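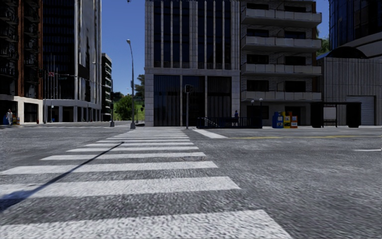 Joon-young Son wants to know why the walking club still counts steps when half the members leave their trackers in a drawer. He put the question in writing, twice, and the second time he used a highlighter.

Fair enough. The Sharifi Street Walkers started counting in the spring because Fidness gave us a group rate on the app, and the app came with a leaderboard, and once there is a leaderboard a certain kind of person can't leave it alone. I am that kind of person. I have walked laps of my own kitchen at 11 p.m. in socks to stay ahead of my sister-in-law.

The trouble is that the numbers don't agree with each other. Last week Joon-young and I did the short loop side by side, at the same speed, arguing the whole way about parking. My phone gave me 3776 steps. His gave him 3891. He says he has a shorter stride. I say he talks with his hands and the phone was in one of them. Either way he moved up a place and I moved down one, and I had to buy the coffee.

Then there is the matter of strollers and shopping carts. If you push something with both hands, a watch on your wrist thinks you are sitting down. Suha Kanaan pushed twins up the hill to the library and back in September and was told that evening to try getting up and moving a little. She has kept a screenshot. She shows it to people.

So from now until the end of the year we are trying it Joon-young's way. The leaderboard is switched off. We will go by time: 30 minutes out and however long it takes you to get home, with a stop at Didalus Bakery if the line isn't out the door. If you would like to keep counting privately, go ahead, but please don't read your total aloud at the crossing while the rest of us are trying to hear whether a bus is coming.

A few practical things. The Thursday evening group now leaves at 5:45, as it gets dark early and several of you own nothing that isn't navy blue. Reflective armbands are in the box by the front desk and cost 3 dollars, or nothing if you bring back the one you borrowed last winter. You know who you are, and so does the sign-out sheet.

The Stikance shoe people have offered to come and look at how we walk. I'm told it takes a few minutes each and that there is no obligation to buy. I was told the same thing about my mattress. Put your name down at the desk if you are interested.

We'll vote on the leaderboard at the December potluck, after the food, when everyone is in a forgiving mood. Joon-young has asked to speak for five minutes. Suha has offered to time him on her watch, provided he stands still.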